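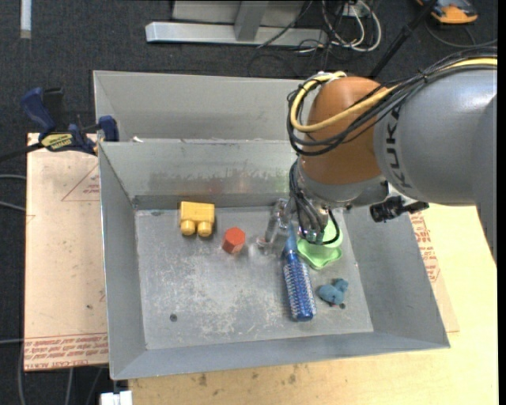
The Empty Shelf Sellers

The pitch takes roughly 35 minutes and comes with coffee. A consultant from Codine sits at your dining table, asks how many pairs of scissors you own, and waits while you feel bad about the answer. Then comes the price. For a three-bedroom house, the full "reset" costs $1,300, bins not included.

I sat through it in February, at nine in the morning, with a drawer of dead batteries six feet behind me. I had told the company I was writing about home decluttering services. They sent someone anyway, which I took as a sign of confidence or of a slow month.

The business of paying strangers to help you throw things out has grown up fast. Codine has a phone app. Kirneck, its main rival in our area, has a podcast and a line of labels. Both will tell you that clutter costs you sleep, money and patience with your spouse. Ask where the numbers come from and you get a link to a blog post, which links to another blog post, which links to a survey of customers who had already paid.

I don't doubt that people feel better afterward. I feel better after a haircut. What I wanted to know was whether the feeling was still there in the fall, and on that point the companies go quiet. Codine's brochure is full of befores and afters, every one of them shot the same day. Kirneck told me it "checks in" with clients at six months but doesn't keep the results.

So I went looking for customers on my own. One woman on Avis Street had her whole kitchen done two years ago. She showed me the pantry, still in its matching jars, and then the hall closet, where the pantry had gone. A retired bus driver said his garage stayed clean for a year, until his son moved home. A couple with twins had bought the Kirneck package twice. They spoke well of it both times.

Ulises Zapata has a different view of the trade. He runs Carhuamaca, a secondhand store out past the rail yard, and a good part of what the organizers haul away lands on his loading dock. Last year he took in 1,091 bags and boxes from reset jobs alone. He knows because he pays for the dumpster.

"They call it donating," he told me. "Half of it I donate to the landfill."

The decent stuff goes quickly, he said: cast iron, winter coats, anything for a baby. The rest is the small loose junk of family life, single mittens and promotional mugs and games short a few pieces. He also sells storage bins, used, by the door. They come in with the clutter. On the day I visited, a man was buying four of them.

Zapata doesn't think his suppliers are crooks, and neither do I. A tired person with a full garage and $300 to spare could do worse than pay for an afternoon of company and a strong back. Codine offers exactly that, a half-day option, on the last page of the brochure. My consultant never brought it up. When I asked, she said most clients find it doesn't "hold."

Does the big package hold? She said that depended on the client's commitment to the process. I have heard the same from gyms, diet plans and a man who once sold me a course in Italian. If it works, the method gets the credit, and if it doesn't, you weren't trying.

She left me a free bin — gray, with a lid. It has the batteries in it now.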